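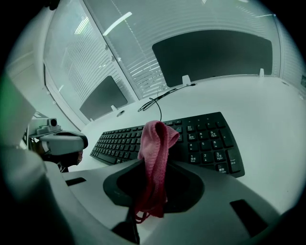
Desk-cleaning grippers at work — what happens to the cleaners' hours?

Posted by Sarmīte Adomaitis, 2019-10-16

I look after the evening cleaning rota for an office building in Skurunside. There are 17 of us. Management wants the desk wiping automated by March, so part of the shift now goes on showing the thing how to wipe: same cloth, same keyboard, over and over, with a gripper in your hand. Two of my people do this for most of the evening and their own floors fall to the rest of us. The rota still calls it "light duties". Should it be paid at a different rate, and can I ask what the hours will look like afterwards? My manager says it's "too early to say", though it wasn't too early to order the machines.

bretham_nights

Ask for it in writing. We had the same at Sundqvist and "light duties" lasted 7 months. One woman ended up with a bad wrist, as those grippers weigh more than a cloth does. In the end they paid us the trainer rate, but only from the day we asked, so ask tomorrow.

Piroska Balogh

Two separate things here. The pay depends on your contract: look for a line about "other reasonable tasks" and see whether teaching is anywhere near it. If you have a union rep, take the rota along with a note of who did what on which evening. As for the hours, yes, you can ask, and I'd ask for floors and shifts instead of a general chat about the future. At our place the desks went to the machine and the kitchens, bins and toilets stayed with us. The shift got shorter by an hour and considerably less fragrant. Somebody also has to change the cloths — get that on the rota before it becomes a favour.

vano3115

just wipe slower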